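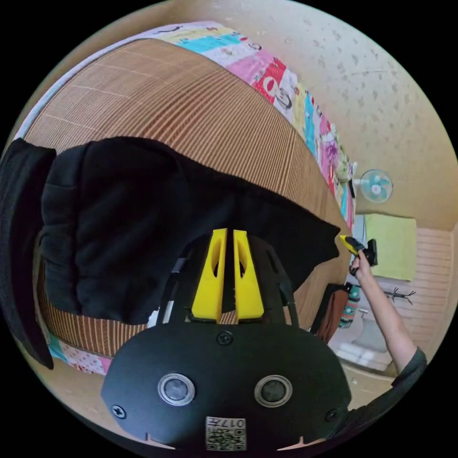 Our project was a pair of hand-held grippers for handling clothes, built at home and in a shared workshop between January and the end of the spring term. The aim was to find out how much of an ordinary folding job can be done when the person is only allowed to use two fingers on each side, so that the motions could later be copied by an arm. We called the tool Parus. Both grippers follow the same plan, with a black body and yellow fingers, and each yellow finger has an oval opening through it. We tested on a bed with a woven mat over it, with a black garment as the main test piece. Black fabric was a hard case for our tracking software and we wanted the hard case early.

Parts and printing

The bodies and fingers were printed at the Kragh workshop, where students can book a machine in the evenings. Aksel Hedegaard drew the body. Gunhild Bundgaard drew the fingers and the side arms. I did the wiring, the software and most of this report.

The fingers went through four versions. The first was solid and too stiff. When it closed on a sleeve it touched only at the tip, and the cloth turned around that point like a flag on a pin. The second had the oval opening, which lets the finger bend a little, but the wall was too thin and two of them cracked at the base. The third had a thicker wall and held up, but the inside face was smooth from the printer bed and thin cotton slid out. The fourth has the same shape as the third with the inside face roughened by hand using sandpaper. That is the version we kept.

We also had trouble with the linkage. The joints loosened after a day of use and one side closed before the other. Aksel replaced the plain screws with screws and lock nuts, and we stopped having to retighten them between sessions.

Test method

A trial started with the garment dropped on the bed without arranging it. The operator had to find an edge, grip it, spread the garment out and make two folds. A trial counted as a success if neither gripper let go by accident and the garment was not touched by bare fingers. We ran 200 trials with two grippers. We then ran 46 trials in which one side was done with a gripper and the other with a bare hand, to see which half of the job was causing the failures.

Results

With two grippers, most failures came in the first step. Finding an edge in a heap of dark cloth was slow, and the operator often picked up two layers when one was wanted. Once an edge was held properly, the spreading and folding steps went well and dropped grips were rare.

With one gripper and one hand, the first step was much faster. The hand picked out a corner and the gripper only had to take an edge that was already presented to it. The folds themselves took the same time as before. We take this to mean that the fingers are good enough for holding and pulling, and that the weak point is separating layers.

Pulling force matters too. If both sides pulled hard, the garment came off the mat and had to be laid down again. The operators learned to pull low and close to the bed, and after 20 practice trials each of us did this without thinking about it.
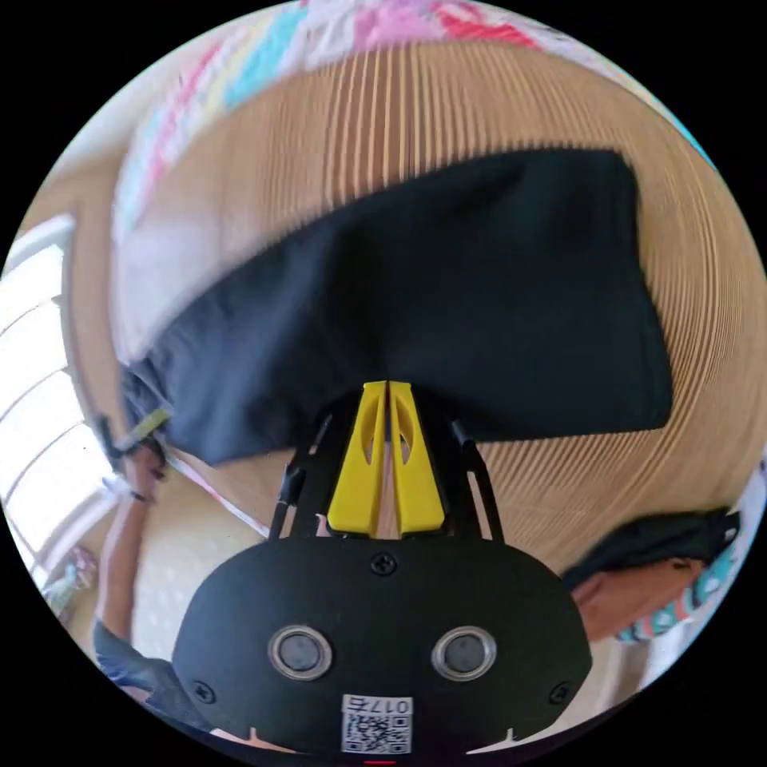 Toivo Väisänen read a draft and asked whether the bare-hand trials should be in the report at all. In his view they measure a different task, and a reader might add the two sets together by mistake. He also wanted to know if we had tried a finger with a thin lip at the tip, which could slide under a single layer. We kept the trials in, listed separately, and we had not tried the lip.

Gunhild has since drawn a finger with a lip, 2 mm thick at the edge. It is printed but not tested. The first one came off the printer with a slight curl, so it may need a different print direction.

What we would change

The body is heavy toward the front, and after an hour the wrist gets tired. Moving the battery back would help. The buttons are easy to reach, but they feel the same under the thumb and we pressed the wrong one many times in the first week. One of them should have a raised cap.

The test log should have been set up before the first trial. We wrote the first results on paper and typed them in afterward, and some of the notes on failed grips were too short to use.

The drawings, the parts list and the log are in the Parus folder on the course drive. The fourth finger is saved under Gunhild's name, and the older three are kept in a subfolder with notes on what broke.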